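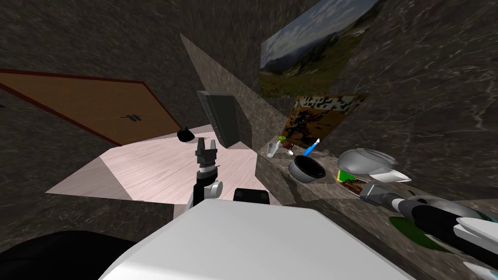

발표자 노트: 시뮬레이션에서 먼저 지키는 안전 수칙

(인사는 짧게, 바로 들어가기)

오늘은 규칙 이야기를 하러 왔습니다. 규칙이라고 하면 다들 표정이 굳는데, 저는 이 주제가 정말 재미있어요! 양팔 로봇을 집 안 환경에 넣어 보면 좋은 규칙 하나가 얼마나 많은 걸 바꾸는지 바로 보이거든요.

[슬라이드 2] 왜 좁은 방인가
- Karkelden 환경 세트는 일부러 비좁게 만들었습니다. 문이 있고, 벽에 그림이 걸려 있고, 대리석 조리대에는 냄비와 잡다한 물건이 모여 있습니다.
- 넓은 작업대에서는 통과하던 동작이 이런 방에서는 걸립니다. 팔꿈치, 어깨, 몸통까지 전부 충돌 검사 대상에 넣어야 해요.
- 머리 시점으로 보면 오른팔 전완이 조리대 쪽 물건을 일부 가립니다. 여기서 잠깐 멈추고 청중에게 물어보기: "가려진 물건은 있는 걸로 칠까요, 없는 걸로 칠까요?"

[슬라이드 3] 우리 팀의 기본 수칙
가려진 영역은 비어 있다고 확인될 때까지 차 있는 것으로 취급한다. 제가 제일 좋아하는 규칙입니다.
한 팔이 조리대 위에 있을 때 다른 팔은 대기 자세를 유지한다. 양팔을 같이 움직여야 하는 과제는 따로 승인받는다.
그리퍼를 열고 닫는 명령은 손목이 완전히 멈춘 뒤에 보낸다.
문 앞은 항상 비운다. 시뮬레이션 안에서도 예외 없음!

[슬라이드 4] Drunside에서 돌린 결과
- 실행 기록 1041건을 다시 읽었습니다. (표는 읽지 말고 넘어가기, 자료집에 있음)
- 정지 지연 상한은 600밀리초. 더 줄이자는 의견도 있었는데 로그를 남길 시간이 필요해서 이 값으로 합의했습니다.
- 같은 경고가 3회 나오면 자동 중단, 사람이 기록을 읽고 나서 재개합니다. 귀찮아 보여도 팀 사람들이 로그를 읽기 시작했다는 게 정말 큰 변화였어요.

[슬라이드 5] 기록 양식
- 장면 이름, 물체 배치 시드, 규칙 버전은 필수 항목.
- 실패한 실행도 지우지 않습니다. Nagano 워크숍에서 질문이 제일 많이 나온 부분이니 천천히 말하기.
- "이상 없음" 한 줄로 끝내지 말 것. 어느 팔이, 어느 구간에서, 무엇과 가까웠는지 적습니다.

[슬라이드 6] 실제 로봇으로 옮길 때
- 시뮬레이션 통과는 출발 허가가 아니라 신청 자격입니다. Pokwood 점검표를 처음부터 다시 합니다.
- 첫 실행은 저속으로, 비상 정지 담당자가 손 닿는 곳에 서 있어야 합니다. 담당자는 다른 일을 겸하지 않습니다.
- 냄비처럼 안이 열려 있는 물건은 빈 상태로만 시작.

질문 시간이 남으면 규칙 버전 관리 이야기 추가. 시간이 모자라면 슬라이드 5의 두 번째 항목까지만 하고 바로 6으로. 점검표 양식은 10월에 개정판이 나오니 받고 싶은 분은 뒤쪽 명단에 적어 달라고 안내하기.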